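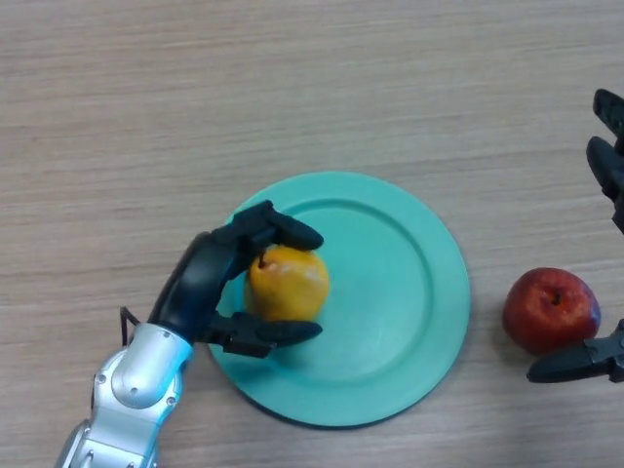
About Kikstead

Kikstead sells plates, bowls and a short list of table things, and we try not to say too much about them. You have probably read enough shop pages promising that a new dinner set will bring your family back to the table. It won't. If your kids eat standing at the counter now, they will eat standing at the counter off a nicer plate.

The shop was started by Corey Nepia, who had spent years buying tableware for other people's stores and got tired of the word "curated." The first stock was one shelf of seconds from a supplier that was closing down. We now carry 409 items, which Corey thinks is too many. Every September we go through the lot and drop whatever we wouldn't buy again at full price.

What we sell

Three lines make up most of our orders.

Sukby is the plain one. Flat plates with a broad rim, solid colors, no pattern. The turquoise outsells the white, and we were wrong about that, having ordered very little of it the first year. People use it for fruit and leave it out on the table.

Vindo is the bowls. They stack well and they are heavier than they look online. If you have trouble with your wrists, ask us for the weight before ordering. Several customers have sent them back for that reason and we don't blame them.

Jeon is serving pieces, and frankly it is the line we argue over. Half of us think most homes need one large platter and nothing else. The other half keeps winning, so there are 30 pieces in it.

What we won't tell you

We don't call anything unbreakable. A plate dropped on tile breaks, sooner or later, whatever it is made of and whatever was printed on the box. We don't use "artisan" either. When a supplier calls a glaze food safe we ask for the paperwork, and if the paperwork doesn't show up the plate doesn't go on the site. Two suppliers stopped returning our calls over this.

We are also doubtful about color names. "Sea mist," "glacier" and "lagoon" were offered to us for the same blue-green plate by the same sales rep in one meeting. We list it as turquoise. Screens vary, so if you need a match for something you already own, write to us and we will mail you a color card. It costs nothing and saves everyone a return.

Sets

We don't push them. A set of 12 looks like a bargain until you work out that you wanted six dinner plates and will never touch the little ones. Everything here can be bought one at a time, at the same price per piece whether you take one or 100. Restaurants ask us for a better deal than that and mostly go elsewhere.

Visiting and returns

The showroom is the front half of our warehouse. It is open Wednesday afternoons from one until five, and there is a table where you can put plates down and see if they suit the food you cook. Bring your own plate to compare if you like. Parking is poor.

You have up to 7 weeks to send things back. Used is fine, chipped isn't. We read every complaint, and the ones we agree with go on the product page under the plate they belong to, where you can read them before you order.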